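Grants > Skusville Workshop > Progress reports > Open day

Progress report: robot open day
Prepared by Ermelinda Vilela for the Putby Fund

The grant paid for one public open day at the Skusville workshop and for the preparation that went into it. The open day has now been held. Visitors came in groups of 20 and each group stayed through a full demonstration at the table.
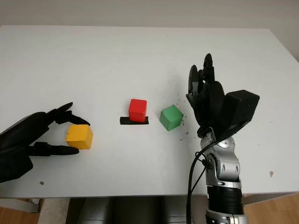

Page last changed: December 7, 2020

The task we chose was block stacking. A red cube goes on a black pad, the yellow cube goes on the red one, and the green cube goes on top. Meriem El Ouafi ran the table and explained each stage to visitors before it started.

We kept the task short on purpose. At the Berner visit, people at the back lost interest during the longer sorting routine – they could not tell what the arms were trying to do.
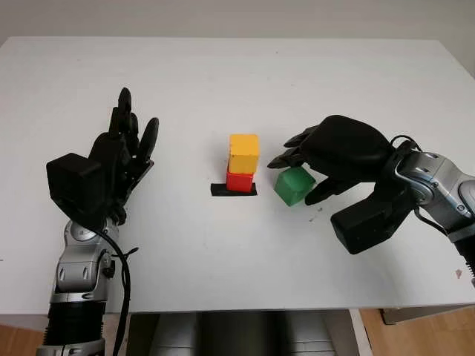

Most questions were about speed. People wanted to know why the arms move slowly near the blocks and whether the order of colors could be changed. Meriem answered these at the table, and we have added both points to the handout.

1. Work on the stacking demonstration

The routine needs two arms and one operator. Placing the green cube took the most setup time, as it goes on last and has the most height under it. 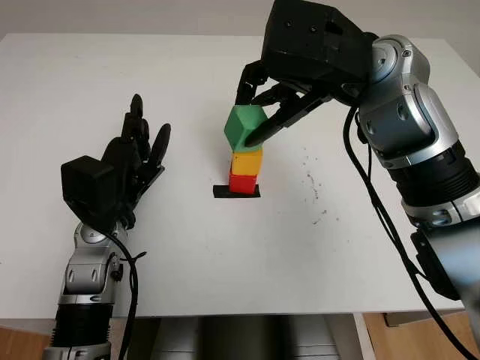
2. Close-up viewing

Several visitors asked to see the fingers and joints at close range. We had allowed four minutes per group for this, and that was too short.
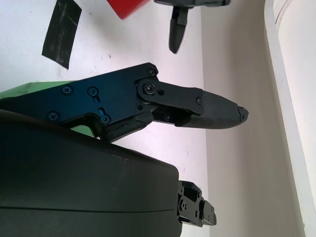
3. Spending and next steps

We spent $2000 on setup, printing and the Dmytriv transport invoice. No further money is requested for this period. A second open day is planned for January, with a longer close-up session.

2 comments
4 shares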